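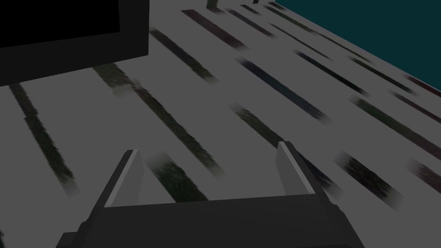
Positz sets up and looks after one machine, a two-arm cell called Lullau, together with the simulated copy of it that we run every job on first. We were formed to do this work for Farquharson and it is still the only work we take. Setup starts with the grippers. In the simulator the fingers are opened with nothing between them, low over a bare stretch of flat surface, and the view from behind the wrist is checked before any object is brought in. If the gap between the fingers is wrong at this stage, every grasp that follows will be wrong too, and it takes a long time to find out why.

How we set up the cell

The arms are zeroed one at a time, left and then right. Joint limits are loaded from the last service record and compared with what the real arms report. We do not copy limits over from memory - that was how we lost most of March.

Once both arms hold position, we load a furnished room. The one we use most has brick-patterned walls, an orange-brown floor and a low black TV cabinet with open compartments. Reaching into a compartment shows up bad wrist offsets quickly. One arm goes in at the front while the other waits near the end of the cabinet, and the planner has to keep them out of each other's way. The bottle and the small dish on top stay where they are for the whole test. If either one moves, the run is stopped and the offsets are done again.
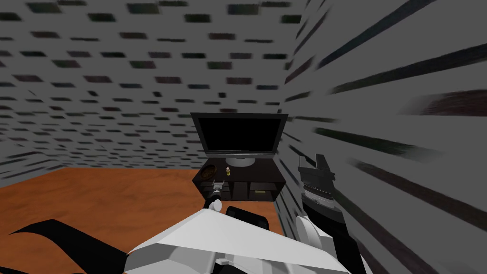
Looking after it

A full check of the real cell is done every 760 hours of running. It covers finger wear, wrist play, cable condition and the brakes, and the measured values go back into the simulator the same day. There are 11 items on the list, and the list is kept with the cell in the Beltimari building.

Repairs are done in place when we can. A gripper swap needs 2 people. After any swap the full setup is repeated from the beginning, including the room test.

Who to contact

Josué Batista runs the service desk and keeps the records. For faults, give the record number and say which arm stopped first. Call extension 624, or leave a note in the cell log - it is read every morning.

Page last reviewed 5/9/26

Filed under: About Us | Service and Setup
Print this page
E-mail this page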